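Dridis arm project, notebook, July 2025

Picking up from last entry. Club only had the room til 4 so rushed this, sorry for the scrawl.

Changed since last time
- new finger pads on. Old ones had gone shiny and were slipping on the cup rim
- wrist cable rerouted along the forearm, two ties, slack left at the elbow. Check it after every homing move please
- Iturra board reflashed. Kept the old config in the shared folder, dont overwrite it

Homing
Fine first go. Second go stalled on the shoulder joint, power cycled, fine again. No idea. If it does it on you, write down the joint angle before you switch off. I forgot to.

Frames logged on the laptop: 694 all up. 158 tossed for blur (all during the fast approach, arm speed still too high in my opinion). 161 set aside for labelling. The rest can sit til somebody has an evening free.

Table setup
Green checked cloth, glass plate with the gold rim, white cloth bag. The glass is the nasty one. Cloth lines come straight through the flat middle, and the ceiling light puts a glare streak across the far side. Plokside detector splits it into two objects about half the time, or draws the box round the centre disc and ignores the rim. Would like to try a matte plate beside it as a control, same size if we can find one.

Bag is a differnt problem. Soft, no fixed outline, folds everywhere, and the stuff inside is half hidden by the front of it. White on white for the round thing. The yellow-orange one should be easy by colour if we fix the white balance first.

Wrist camera, fingers closed or near enough:
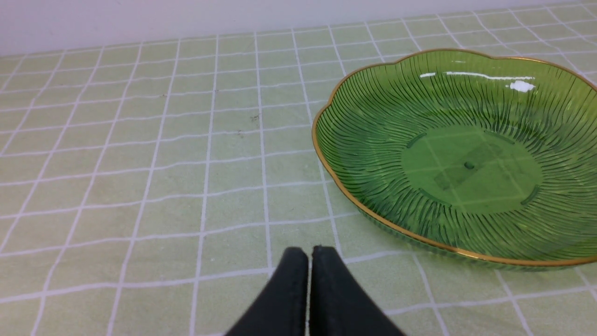
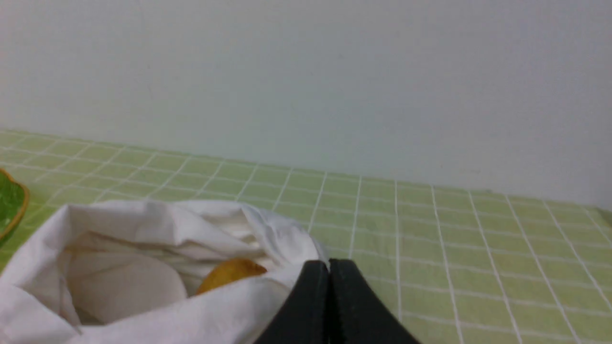
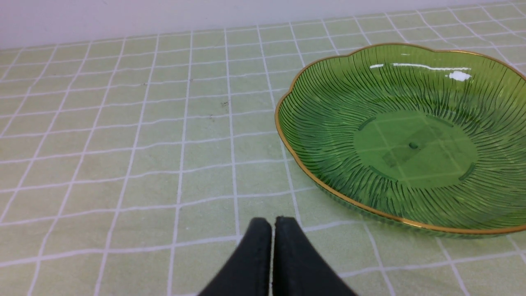 To do before the Tanolell demo
- drop approach speed, redo the blur count
- smooth the cloth out, the grid lines wander where it ripples and that throws the calibration check
- specks on the cloth, left of the plate. Lint roller
- label guide: do we outline the bag as one thing, or bag plus contents? Need to settle this before anyone starts on the 161
- mask the fingers out at the bottom of the view, same mask for every run
- spare fuse for the supply, last one is in the machine now
- write up the colour settings properly, they only exist on my phone

Demo is October so there's time but not heaps. School wants a one page summary ahead of it, I'll do the first draft if someone else does the diagrams.

Laptop charger is in the grey cupboard, second shelf. Key back on the hook.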